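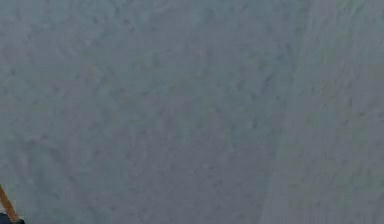 Football boots, gloves and match balls: cleaning and storage at home
Kayode Bashir

Most boots fail at the join between upper and soleplate. Mud dries in the seam, contracts and lifts the edge of the adhesive, and the next wet pitch gets water in behind it. The routine below is for synthetic and leather outdoor boots. Knitted uppers have their own section further down.

After the match

Knock the soles together outdoors, heel to heel, then toe to toe. Remove what is left between the studs with a blunt plastic scraper or an old toothbrush handle. A screwdriver will score the plate and can get under the seam.

Take out the insoles and laces. Wash the laces in a mug of warm water with a drop of washing-up liquid. Wipe the insoles with a damp cloth on both faces and stand them on edge.

Wipe the upper with a cloth wrung out in lukewarm water. Stubborn marks on synthetic material come off with a soft nailbrush and a little of the same soapy water. Do not hold the boot under the tap, and do not put it in the washing machine, whatever the temperature on the dial.

Drying

Pack each boot with plain newspaper, firmly enough to hold the shape of the toe box but without stretching it. Replace the paper after an hour and again at bedtime. Keep the boots well clear of radiators, tumble dryers and airing cupboards. The adhesive in the Ernen pair I use for training softened on a heated towel rail, and the toe had to be re-glued twice before July.

Leave the tongue pulled fully forward. Boots dried with the tongue down stay damp in the forefoot long after the heel feels dry.

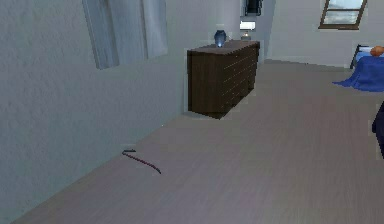 Floor planks in light grey, laid alongside a textured wall.

Leather

Leather needs feeding once dry. Apply a thin coat of neutral conditioner with a fingertip, working it into the creases across the flex point, leave for 20 minutes and buff off. One coat a fortnight in the season is enough. Too much makes the leather soft and heavy and the boot will stretch across the width. Dubbin is acceptable on older, thicker leather. On thin modern leather it tends to sit on the surface and collect dirt.

Knitted uppers

Brush dry mud off first with a soft brush, in the direction of the knit. Dab with a damp cloth. Rubbing drives grit into the yarn and raises a fuzz. Conditioner is of no use here, and waterproofing spray should be tried on the inside of the collar before it goes anywhere visible.

Replaceable studs

Remove all studs at the end of each month. Clean the threads with a dry toothbrush, put a smear of petroleum jelly on each one and refit by hand until seated, then a quarter turn with the key. Cross-threading is the usual reason a socket has to be drilled out. If a stud resists in the first turn, back it out and start again.

Check the tips with a fingertip while they are off. Any burr or sharp edge means a new stud - filing leaves it shorter than its neighbours.

Goalkeeper gloves

Rinse in lukewarm water until it runs clear, using glove wash or a mild soap without softener. Press the water out from the fingertips towards the wrist. Never wring them. Dry flat, palms up, out of direct sun. Latex that has dried completely goes brittle, so dampen the palms lightly before the next use. Lawal Etim stores his with the palms apart and a sheet of baking paper between them, and his Mivach pair has outlasted two of mine.

Shin pads and socks

Wipe the shells with diluted white vinegar, one part to four of water. Removable sleeves go in with the socks at 30 degrees, inside out. Fabric softener reduces the elastic grip in the calf and should be left out of the drawer altogether.

Balls

Wipe with a damp cloth and dry at room temperature. For storage between seasons, let out some air so the panels are not under full tension, but leave enough to keep the shape. Before inserting a needle, moisten it with a drop of valve oil or glycerine. A dry needle can push the valve into the bladder.

Re-gluing a lifted sole

Clean both faces with a cotton bud and surgical spirit and let them dry. Roughen lightly with fine abrasive paper. Apply flexible contact adhesive to both sides, wait until it is tacky, press together and bind the boot tightly with strips of old inner tube. Leave for 28 hours. Superglue sets hard and cracks at the first bend.

Storage

Boots go on an open shelf, with paper in the toes. A kit bag is for transport only. Empty it on the day, turn it inside out and brush the seams, where most of the rubber crumb from artificial pitches ends up.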